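Home Topics Ask Unanswered Log in
Posted in October by parlow_resident

Is a bread subscription worth it in Ernthorpe?

Tamuno Bakehouse wants me to prepay for a loaf a week, delivered. They claim 1,277 households have joined. Has anyone checked the sums? I'm doubtful.

Answer 1
Love ours, go for it!!

Answer 2
I'd want to see where 1,277 comes from. Cultport has its own bakery and Parlow half bakes at home. We lasted 2 months. The "saving" is measured against their dearest sourdough, so if you normally buy the plain white there isn't one – and try getting a refund for the weeks you're away.

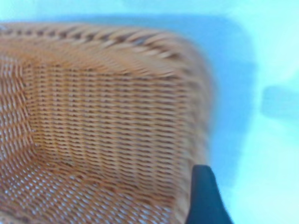 Answer 3
Bread goes stale at the same speed whether you prepay or not. I slice mine and freeze it the day I get it, and the rest sits out under a tea towel. A wicker basket, rectangular-looking with rounded corners, does me fine for that – no need for the bread bin they'll try to add to your order. Read the cancellation terms first.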